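바구니 박람회에 다녀와서 (켈든, 11월)

저는 한국어로 긴 글을 쓰는 것이 아직 조금 어렵습니다. 그래도 이번 방문은 꼭 한국어로 적고 싶었습니다. 켈든(Kellden)의 바구니 공예 박람회는 금요일 아침에 문을 열었습니다. 저는 테이스트소프에서 버스를 타고 갔고, 같은 반에서 공예를 배우는 란다 타누스 씨가 정류장에서 저를 기다리고 있었습니다.

입장권에는 번호가 적혀 있습니다. 제 번호는 1,860이었습니다. 안내문에 따르면 전시장은 최대 2,545명까지 들어갈 수 있다고 합니다. 오전에는 줄이 짧았지만 점심 때에는 외투 맡기는 곳부터 복잡했습니다. 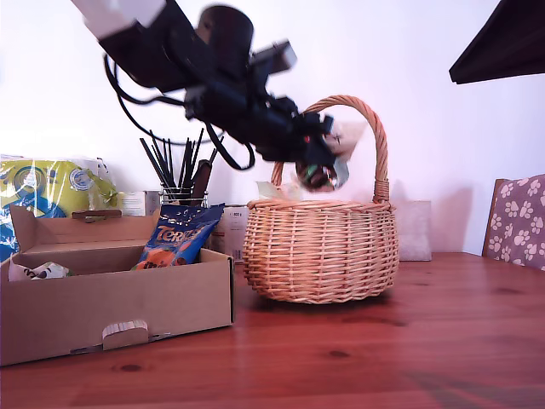
포장된 간식과 등나무풍 바구니, 나무 탁자 위에서.

가장 오래 본 것은 77번 부스였습니다. 엘리아스 스루르 씨가 버드나무 가지를 물에 담그는 방법을 설명했습니다. 껍질이 있는 가지는 며칠이 필요하고, 껍질을 벗긴 가지는 그보다 훨씬 짧아도 된다고 합니다. 저는 집에서 항상 너무 오래 담갔습니다. 그래서 색이 어두워졌다는 것을 이제 알았습니다.

옆 부스의 트른카(Trnka) 공방은 손잡이를 주제로 했습니다. 높은 손잡이는 보기에 아름답지만, 끝을 바닥 가까이까지 깊게 꽂아야 힘을 받는다고 합니다. 테두리에서 한 번 감아 주는 마무리도 배웠습니다. 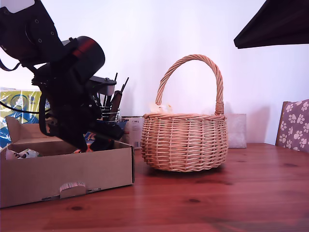

제4호
오후에는 작은 강의가 있었습니다. 강사 라그다 아운 씨는 바닥부터 옆면까지 줄을 고르게 올리는 연습을 시켰습니다. 제 바구니는 한쪽으로 기울었습니다. 선생님은 왼손이 너무 세다고 말씀하셨습니다. 맞는 말씀이라고 생각합니다. 재료비는 따로 냈고, 만든 것은 가져올 수 있었습니다.

식당은 비싸고 자리가 적었습니다. 다음에 가시는 분은 먹을 것을 가져가시면 좋겠습니다.
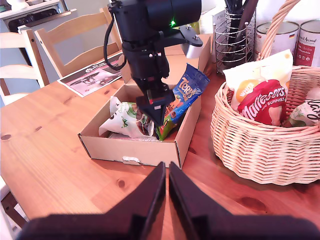 가시는 길과 준비물

켈든역에서 걸어갈 수 있지만 언덕이 있습니다. 버스는 정문 앞에 섭니다. 강의를 들으실 분은 앞치마와 작은 전지가위를 준비하십시오. 가위는 빌려주기도 하지만 오후에는 남은 것이 없었습니다. 강의 신청은 입구 오른쪽 책상에서 받습니다.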